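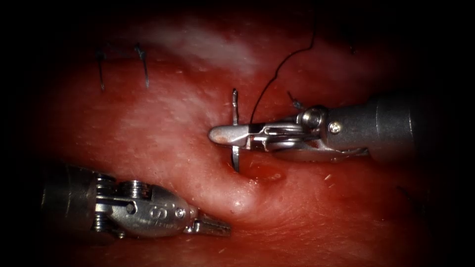
Two surgical instruments over red tissue, with a needle driver at right.

How to Keep a Rushing Stat Sheet for a High School Football Team

You can keep rushing stats for a full season with a clipboard, two pencils and a roster. Software helps later, but the numbers still have to come from a person watching each snap.

Before the game

Draw six columns: quarter, down and distance, starting yard line, ball carrier, ending yard line, gain or loss. Leave a wide margin on the right for penalties. Write your team's jersey numbers across the top, along with any late changes. At Hirutwood two backs swapped numbers in October and the sheet was wrong for a half before it got sorted out.

Stand as high as you can near midfield. If there's a press box, ask for a seat. From the sideline you'll lose sight of the ball on most inside runs.

Recording a carry

1. Write the starting yard line before the snap. Use a plus sign for the opponent's side of the field, so +38 is their 38.
2. When the play ends, write the carrier's number first. You can get the spot from the next snap, but you may not remember who had the ball.
3. Wait for the official to set the ball. Don't use the spot where the runner was tackled.
4. Leave the gain column blank if the offense is moving fast. Fill it in during a timeout.

If the ball sits between two yard lines, pick a rule and stay with it. I use the line the offense is moving toward, except when that would wrongly show a first down. 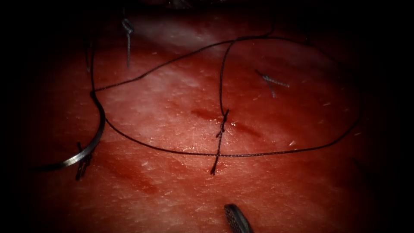 Sacks are the most common mistake. In high school and college scoring, a sack counts as a rushing attempt for the quarterback, and the lost yards come off his rushing total. The pros charge it to passing. If your totals don't match the other team's, check this first. Against Broseck we had our quarterback well ahead of where they had him, and the whole gap was sacks.

A backward pass that's carried forward is a run. A forward shovel pass that's caught is a completion, even if it only travels a foot. On jet sweeps, watch the quarterback's hands — a tap forward is a pass and a handoff is a run.

Penalties

If the foul wipes out the play, cross out the line with a single stroke so it can still be read. If the penalty is declined, the play stands as written. For holding downfield, credit the runner only to the spot of the foul, then mark off the penalty separately.
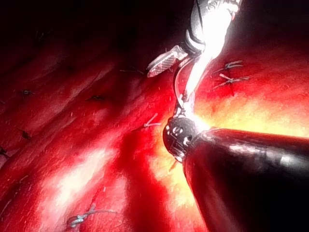 After the game

Add each player's gains, add his losses, and subtract. Then total the team and check that the players sum to the same number. If they don't, go quarter by quarter until you find the bad line.

Keep a running season page as well. Telmo Nieto went into our last game with 954 yards on 106 carries, an average of 9.0, and needed 46 more for 1,000. The team was close to 2,000 at the same point. With marks like those in reach, people will ask for the count during the game, so update it at each quarter break.

Compare sheets with the visiting statistician before you leave. Mac Carthaigh and Mernik both send theirs by email the next morning, and small differences are easier to settle while the game film is still handy. Write the agreed totals in ink and file the pencil sheet behind them.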